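Kuslow Drawer Episodes – README

Status: internal release, Sun 2 April
Maintainers: Máté Kovács (simulation), Wim De Bruijn (shop floor, Platham)
License: Brarnel internal use, ask before sharing outside the company

What this is

3000 simulated episodes of a robot arm opening and closing cabinet drawers, used to train the end-of-line check at the Platham plant. Every episode has gripper camera frames, joint positions and a success flag. Frames are rendered. No footage from the plant is included and no employee appears in the data.

Why we made it

Final inspection at Platham means pulling every drawer on every cabinet by hand. Inspectors work in teams of two and rotate after two hours. Wrist and shoulder complaints come up at most shift meetings. The Orbán cell is meant to take over the pulling. People keep the decision on whether a cabinet ships.

What changes for the inspectors

The job moves from pulling drawers to reviewing flagged units, checking finish and clearing stops. Eight inspectors have done the cell training so far and the other 18 are scheduled through July. Pay grade stays the same. Piece-rate bonuses do not apply at the cell – the hourly supplement replaces them. Questions about shifts go to Wim, not to the simulation team.

Two things the inspectors asked for are already in the labels:
- "stiff" is separate from "failed". A stiff drawer goes to a person.
- The stop reason is stored in plain words, so the operator screen can show it without a code sheet.

Layout of the release

episodes/ one folder per episode
labels.csv success flag, stop reason, drawer position
splits/ train and test lists
notes/ shop floor comments, lightly edited

Known problems

Floors are too clean and too bright compared with Platham. Wood grain repeats between cabinets. Drawer friction was set from bench tests on new runners, and worn ones are missing. Do not use the success rate here to plan staffing.
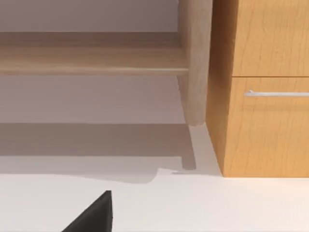 Inspectors who read through the test split with us spent most of their time on where the hand should go first. On the line they nudge a drawer with a knuckle before they pull, and the arm has no such habit. It goes for the handle. A slim metal bar like the one on the lower orange drawer front gives it a clear target, but the furniture standing close on the left is the sort of thing a person leans around without thinking. Contact with neighboring furniture has its own stop reason in labels.csv – please keep it when you merge with older sets.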